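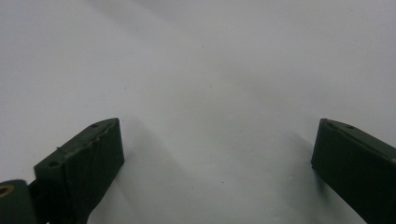 When should the fingers on a hand-held gripper be inspected?
Before every session, and again after any drop or hard squeeze.

4.2 Finger inspection

This section applies to the Narnel hand-held gripper and to all Letgate finger sets. Allow eight minutes for the full check.

1. Switch the tool off and remove the battery.
2. Hold the gripper over a plain, light-colored surface with good overhead light.
3. Open the fingers all the way.
4. Look along the upper edges and inner faces. Note any chips, cracks, rough seams or loose strands.
5. Trim loose strands with flush cutters. Do not pull them.
6. Press on each threaded insert with your thumb. It should not turn or move.
7. Close the fingers slowly by hand. The tips must meet within 2 mm of each other in height.
8. Wipe both fingers and the work surface with a dry, lint-free cloth.
9. Enter the result in the tool log with your initials.

Note: A rough edge on the outside of a finger is acceptable if it does not grow between checks. A crack that reaches a screw hole is not – replace the finger.

Note: Always replace fingers as a pair. Order set 491 from Plemari.

CAUTION: Do not fill cracks with glue. Glued fingers can break under load and throw fragments.

CAUTION: Keep your own fingers clear of the gap whenever the battery is in.

Retire a finger set after 3,310 closing cycles, even if it passes inspection. Tag retired sets and keep them out of the parts drawer.

Section revised 11 Jun 2021 by Igor Vlček. Send corrections to Mark Anthony Sebastian at the Ocampo site.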